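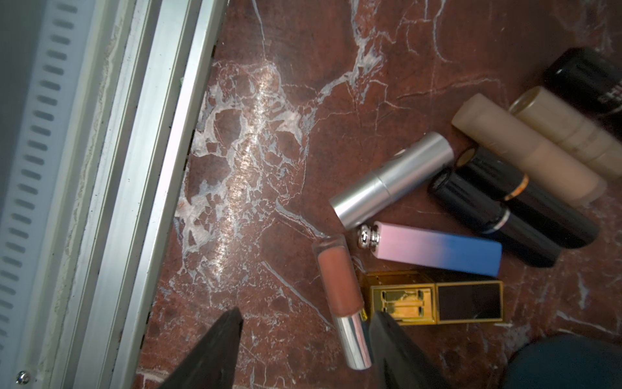 Lipsticks and a gloss, waiting their turn on the red marble

Right, a few of you asked what it's like at work now the arms are in, so I'm going to do a bit of a thread. Tea made. Off we go.

For anyone new: I'm in the sorting room at Pekari. We do make-up returns and shop testers, mostly lipsticks and glosses. They come in jumbled up in a crate, somebody works out what each one is, and they go in the right tray. I was that somebody for six years!

We've had two arms since April. They're called Han and Dravard on the paperwork, so that's what we call them. Han gets the lipsticks. Dravard gets palettes and anything flat.

So the job used to be: pick up, look, put down. 1,035 pieces on a good shift, and that was me going some. My thumb used to click by Thursday. (It still clicks, but now it's only on the stairs.)

What I do these days is tip things out for Han, keep an eye on the screen, and take over whenever it flags something it isn't happy with. Then I label the odd ones so it's got a better chance next time. I'm on my feet less and I'm reading a lot more.

Things it struggles with: see-through barrels. Anything shiny lying next to anything else shiny. Lippies heaped on top of each other. A chunky square gold case with little windows in it is a proper nuisance for a gripper, and I've got a soft spot for those because they still come to me.

Things it's better at than I am: half past three in the afternoon.

Someone asked about jobs so I'll be straight about it. There were 27 of us on sorting before and there are 19 now. Five moved over to the Broromholm site, two retired, one went to do her nursing training and is loving it. They weren't replaced. No one was pushed, but those are eight jobs that somebody's niece won't be applying for, and I do think about that.

The pay went up a band for those of us who did the training. It took a while and it took Tonantzin Figueroa (our rep) going to a lot of meetings. She got it in writing before the second arm was switched on, and if you're at a place that's about to do the same, get it in writing.

The training was four mornings. I was dreading it, I'm not a computer person, I still ring my son about the telly. But it was mostly learning what the warnings mean and where to stand. The bit I liked was learning how to stop it. Big button, very satisfying.

What I miss is the chat. We used to sit at one long bench, six or eight of us, and you'd get the whole week's news by ten o'clock. Now there's one person to a station and you've got to walk over. We asked for the stations to be turned round so we face each other and they've done two of them so far. Makes such a difference!

Also miss the guessing. You'd pick up a plain black tube and we'd all shout what shade we thought it was before anyone took the lid off. I won a lot of biscuits that way.

Han's count was 307 before lunch on Monday, which is slower than me at my best, and I may have mentioned that to a few people. Then again it did the same after lunch, and I never did.

Somebody in the replies wants to know if I'd go back to how it was. Some of it. I'd have the bench back tomorrow. I wouldn't have the thumb back, or the crates on a Friday when everything's come in at once and you can't see the table for lipstick.

To the person asking if we get to keep any: no! They check! And after over 200 lipsticks in a morning you really don't want one. I've been wearing the same lip balm for years.

Will do another bit at the weekend about the night shift, who've got it a bit different from us. Got to go and get the washing in x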